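Substituição das pastilhas e calibração do zero na garra manual de dois dedos

Procedimento de manutenção para a garra manual com câmara, versão de dedos impressos. Aplica-se às unidades montadas a partir do lote de setembro.

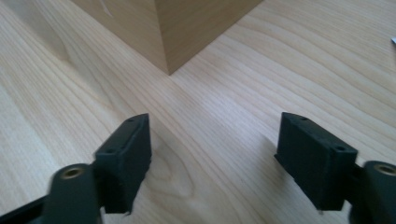
A verificação faz-se com a garra apoiada na mão, à altura normal de trabalho, sobre uma mesa desimpedida na zona entre os dedos. Uma superfície clara facilita a leitura da abertura na imagem da câmara, porque as pastilhas são pretas e o contorno fica bem definido. Convém ter à mão um objeto rígido de faces planas para o ensaio de aperto no fim.

Quando executar

A cada 400 ciclos de gravação, ou antes disso se surgir um destes sintomas:
- as faces internas deixam de ficar paralelas com a garra aberta;
- um dos dedos chega ao centro antes do outro;
- o valor de abertura registado com a garra fechada é diferente de zero;
- nota-se folga lateral ao empurrar uma pastilha com o polegar.

Material

Chave sextavada de 2 mm
Jogo de pastilhas Vivura, par esquerdo/direito
Calibre de folgas
Álcool isopropílico e pano sem pelo
Computador com o utilitário Punden instalado

Passo 1. Retirar a garra de serviço

Terminar a sessão de gravação no Punden e desligar o cabo do lado da garra. Não puxar pelo cabo com os dedos sob carga da mola. Se a garra ficou aberta pelo batente de transporte, soltar o batente antes de continuar.

Passo 2. Inspecionar as articulações

Abrir e fechar lentamente, três ou quatro vezes. O movimento deve ser contínuo. Se houver um ponto duro, limpar primeiro os casquilhos com o pano humedecido em álcool e repetir. Não aplicar massa lubrificante: o pó de impressão mistura-se com ela e o atrito aumenta ao fim de poucos dias. Casquilho que rode dentro do plástico obriga à troca do elo completo. Colar o casquilho não resulta; as duas unidades que reparámos assim voltaram à bancada.

Passo 3. Desmontar as pastilhas

Segurar o dedo pelo elo, nunca pela ponta. Desapertar os parafusos de cada pastilha e retirá-la no sentido do comprimento do dedo. Limpar o encaixe. As rebarbas de impressão removem-se com uma lâmina, sem tocar na face de referência.

As pastilhas não são intermutáveis. A esquerda montada à direita entra no encaixe, mas fica inclinada, e o defeito só se nota no ensaio de aperto.

Passo 4. Montar as pastilhas novas

Colocar os parafusos sem apertar. Fechar a garra até as duas faces encostarem, manter a pressão e só então apertar, alternando entre o lado esquerdo e o direito. O binário é o que se consegue com dois dedos no braço curto da chave. Com mais força, a rosca no plástico cede.

Abrir e medir com o calibre a distância entre as faces, junto à ponta e junto à base. A diferença admissível é de 0,2 mm. Acima disso, repetir o aperto.

Passo 5. Calibrar o zero

Ligar o cabo e abrir o separador de calibração no Punden. Com a garra fechada, aguardar que a leitura estabilize e gravar o valor mínimo. Com a garra totalmente aberta, gravar o máximo. Nas nossas unidades o máximo fica perto de 492 contagens; um desvio de mais de 7 indica que o sensor se deslocou no suporte e deve ser reposicionado antes de gravar.

Reiniciar o utilitário. A versão atual não relê o ficheiro de calibração com a sessão aberta.

Passo 6. Ensaio de aperto

Aproximar a garra do objeto de ensaio, centrá-lo entre as pastilhas e fechar. O contacto deve ocorrer dos dois lados ao mesmo tempo, sem que o objeto rode. Repetir em 4 orientações. Se rodar sempre para o mesmo lado, voltar ao passo 4.

Registo

Anotar na ficha da unidade o número do jogo de pastilhas, os valores mínimo e máximo e as iniciais de quem executou. As fichas da célula Waltbridge são recolhidas à quinta-feira por Libor Hrnčiar. As pastilhas usadas seguem para a caixa Vaněk, identificadas com o número da unidade, mesmo quando partidas.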